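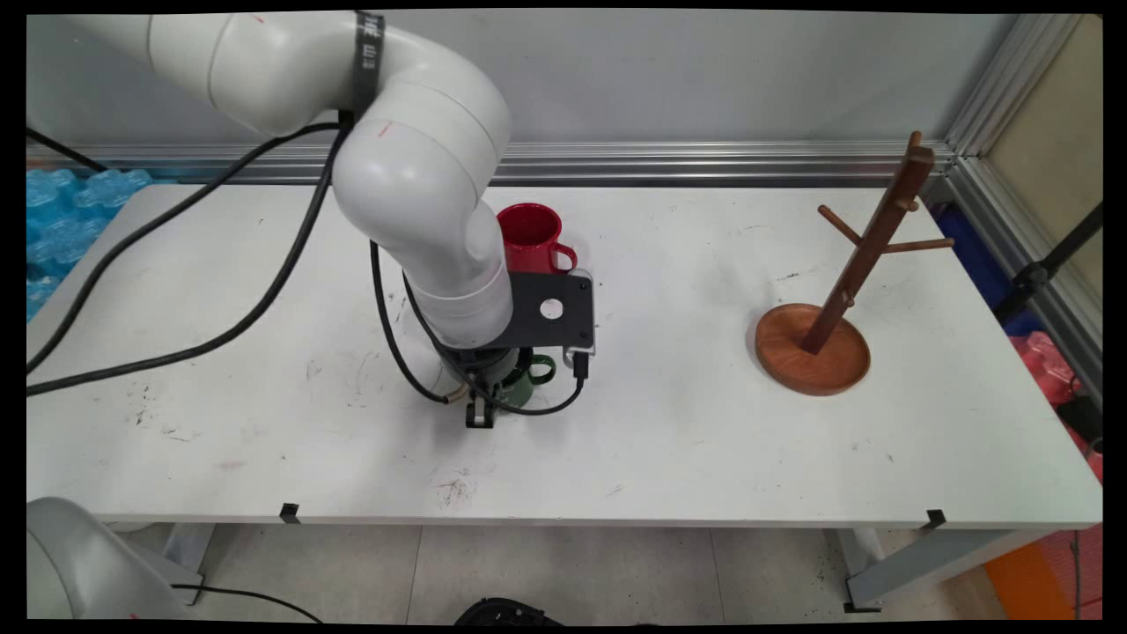 About Luangrath

Luangrath is a contract handling company for tableware and small kitchen goods. We receive goods in bulk, inspect them, clean them where the contract calls for it, assemble them into retail or rental sets, and pack them for shipment. Most of what passes through the building is ceramic. The remainder is glass, wood, and coated steel.

The company was started by Vichien Kaewkla and Apinya Kaewkla as a packing service for two importers who shared a warehouse. It now runs one building with a receiving dock, an inspection hall, a wash line, a set assembly area, and a packing hall. We have 120 employees on two shifts. Purchasing and customer accounts are on the upper floor, and the automation group has the room between the inspection hall and set assembly.

What we automate

Work in the building falls under nine process headings. Four of them currently include some robotic handling: depalletizing, carton erection, wash line loading, and part of set assembly. Inspection is done by people. Final packing of mixed cartons is done by people. Rework is done by people and there is no plan to change that.

The first two areas use conventional equipment. The positions are fixed, the cartons are the same size for a whole run, and the program is changed by selecting a recipe number. Wash line loading and set assembly are different because the items vary and do not arrive in a fixed position. A mug may be upright, on its side, or turned with the handle away from the arm. For these areas we use arms with cameras and learned motion, developed in house under the project name Lituvlow.

Lituvlow

Lituvlow began as a single bench and still does all of its early work on benches. A bench task is a short, complete piece of handling with a start condition and an end condition that two people would agree on. The longest-running one is the mug and stand task: pick up a mug from the table and hang it by the handle on a wooden mug tree. It was chosen for three practical reasons. The handle has to be located and kept clear of the fingers, the mug has to be turned during the move, and the end condition is easy to judge, as the mug either stays on the peg or does not.

Gift sets with a stand and hanging mugs are also a product we assemble, so the task is close to paid work. In production the stand is held in a fixture. On the bench it is left free, which makes the task harder, since contact with a peg can shift the base.

Each bench session is logged in Flurkine, our record system for handling trials. An entry holds the item code, the start condition, the outcome, the name of the operator, and a free text comment. The mug and stand task has 1,077 entries. The comment field was optional at first and is now required for any attempt marked as failed. Comments such as "slipped" or "missed" are returned to the operator for more detail.

Operators guide the arm through the motion by hand controller, the recorded motions are used to train the control model, and the model is then run under supervision at low speed. A task moves from bench to floor only after the shift lead of the receiving area has signed the transfer sheet. Engineering does not have the authority to sign it.
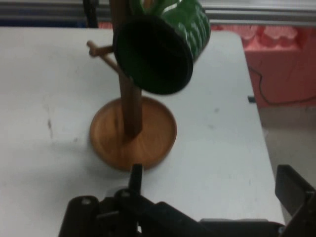
Reading time: 6 min

Who does the work

Kasun Wanigasekara is head of automation. He came to the company as a maintenance technician on the wash line and is responsible for cell design, guarding, and the spare parts list. The three technicians in his group are on the same shift pattern as the floor. Before that change, a fault on the late shift was left for the morning and the area went back to manual work overnight, usually with one person short.

Usa Tanasarn is floor operations manager. Shift leads report to her, as do the bench operators, who are drawn from set assembly and the wash line. A bench operator is a floor employee with at least one year in an area who has passed the internal course. The course takes four days and ends with a practical check. No programming is required.

Ghazal Naseri is responsible for Flurkine and for the data that comes out of it. She decides which trial records are used for training and which are held back for testing. She also keeps the item catalog, with over 300 item codes, each with dimensions, weight, glaze or finish, handle type, and known handling problems. Dark glossy glazes have their own note in the catalog, as reflections from overhead lighting can affect how the camera reads the rim.

Vichien Kaewkla remains managing director. Apinya Kaewkla is responsible for personnel and training, and the workplace policy below is hers.

What changed for employees

We are often asked this by visitors and by applicants, so it is set out here by area.

Wash line loading. Before automation, four people per shift loaded racks by hand. The motion was repetitive, the area was humid, and it had the highest number of wrist complaints in the building. Loading is now done by two arms with one attendant. The attendant clears jams, removes chipped items, and loads by hand any item code the arms are not approved for. Two of the original loaders became attendants, others moved to inspection, and one left the company. Wrist complaints from this area have gone down. Complaints about noise have gone up, and the enclosure panels were changed once in response. Further work on this is planned for October.

Set assembly. The arms handle the placing of mugs and bowls for sets with an approved item code. People handle inserts, ribbons, printed matter, closing, and every set with glass. The pace of the station used to be set by the fastest person on it. It is now set by the arm, and this was the most disputed effect of the project. Several employees reported that a steady pace with no variation was more tiring than a fast one. Each station was fitted with a hold control that stops the feed for as long as the employee wishes. Use of the hold control is not recorded by employee. It is recorded by station, for the purpose of adjusting the feed rate.

Inspection. No robots are used, but the area was affected all the same. Items that a person would have set aside while loading a rack now travel further before they are seen. Inspection therefore takes place before loading as well as after, and the hall has more positions than it did. Training for inspectors covers hairline cracks, foot ring defects, and handle joints, in that order.

Technical work. There are more technical jobs than before. They are open to floor employees first and are posted outside the company after two weeks. Pay for a bench operator is one grade above set assembly, and the grade is kept if the operator returns to the floor.

Workplace policy on automation

An area is told before a bench task based on its work is started. The shift lead is given the task sheet and may add conditions.

Positions removed by a transfer are matched to open positions in the building before the transfer takes place. Where no match is found, the transfer waits.

Manual skill is kept up in every automated area. Each employee works at least one manual shift in two weeks, and the manual stations stay in place. This costs floor space. It has been reviewed twice and kept both times, the second time after a power fault stopped the wash line arms for most of a day.

Cameras on the arms look at the work area. Images in which a person can be recognized are deleted from Flurkine during the weekly review – operators' hands and sleeves are not treated as recognizable.

Any employee may stop any arm. The reason is entered afterward by the technician, with the employee if present.

Limits

The arms are not approved for glass stemware, nested bowls, items over the weight limit of the gripper, or any item with an applied decoration that has not been fired. Thin handles are approved case by case. Mixed cartons are outside the scope of Lituvlow. Breakage on approved item codes is reported to customers in the monthly statement, with robotic and manual handling listed on separate lines.

Customers and partners

We work for importers, rental companies, and retailers with their own tableware lines. Our longest contract is with Flilix, a rental supplier for hotels and event halls, for whom we inspect and wash returned stock. Flilix sends an item sample with every new line, and the sample goes to the bench before the first delivery. We recommend the same procedure to other customers. Four pieces per item code are enough, and they are not returned.

Visits

Customers may visit the inspection hall and the automation room by appointment. Closed shoes are required and long hair must be tied back. Bench arms may be running during a visit, and visitors stay behind the floor marking. School and college groups are accepted up to twelve persons, on weekday mornings outside the peak season.

Applications for floor and technical positions are handled by the personnel office on the upper floor. Please state the shift you are available for and any experience with fragile goods.

Page last revised Saturday, September 14, 2019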